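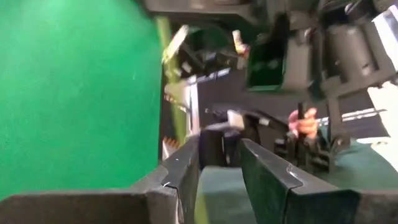 What do you get for the money with the Cesteck gripper kit?
Two fingers, the wrist camera, a mounting plate, the cable set and a year of software updates. The arm is not included.

Notes for slide 2. I have had the kit on loan since June. Estura sell it here, and they know I am giving this talk. They have not seen the notes.

Fitting. The plate went on with six bolts. The manual says 15 minutes and I needed longer, mostly for routing the cable. Mention that the cable clip is sold separately.

Fingers. Dark, flat and fairly broad. Good on boxes and trays, poor on anything small and round. Bae make a narrower pair that fits the same mount. Pass both pairs round the front row.

Camera. It sits at the wrist, so the fingers are always in view. They stay sharp and the background goes soft. Fine for close work. If you want to see the whole bench you need a second camera, and the price of that should go in your budget now.

Slide 5, teaching by hand. Léonie Chevalier at Kustia ran this part. She recorded 11 tasks and kept the short ones. Her advice is to do one movement per recording and to name the files as you go. I didn't, and I lost an afternoon.

Cost. The spare finger pads are 400 a set, before tax. Pause here, someone will ask. Pads are a wear item and the warranty does not cover them.

Would I buy it? For packing trays, yes. For mixed small parts I would wait for the Bae fingers to come down in price.

Leave the contact slide up during questions.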